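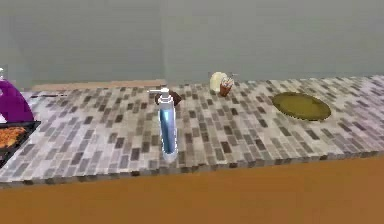
Re: [duddale-sim] object ordering in the counter set

Wolfram, thanks for the rerun. On your question about view sampling, we changed it in the last build. Cameras used to be placed on a fixed ring above the counter. Now height and heading are drawn per episode, so some views are low and close to the soap bottle and the plate shows up as a flat ellipse.
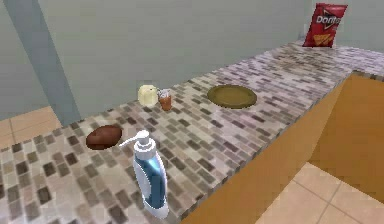 Gamstead, October

The policy trained on 3000 episodes with the old ring placed the target correctly in 70 percent of the held-out low views. I don't have the matching figure for the new sampling yet — the Florero job is still queued.

> Wolfram Bauerfeind wrote:
> I get confusion between the purple spray bottle and the
> soap bottle whenever the doors are behind them. Is it the
> background or the shape? Seed 1052 shows it best.
> Notes are on the wiki page, pasted below.

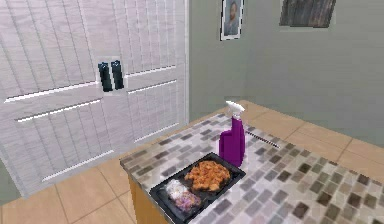
Page last modified: Saturday, August 21, 2021

> Tray end of the counter, white doors and both wall
> pictures in view. Tried 3 colour jitter settings,
> no change in the error.

I think it's the background. With the door texture swapped for flat grey the error goes away on my copy, and the bottle meshes are the same in both runs. Could you try the swap at your end before we touch the encoder?
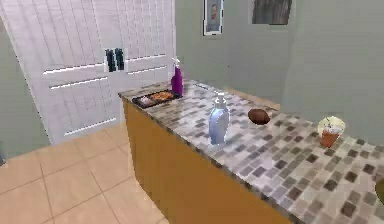 Tray end of the counter, original door texture.

The Fourie branch has the texture switch, off by default. Please leave the lighting as is or we can't compare.

Oduor Kirui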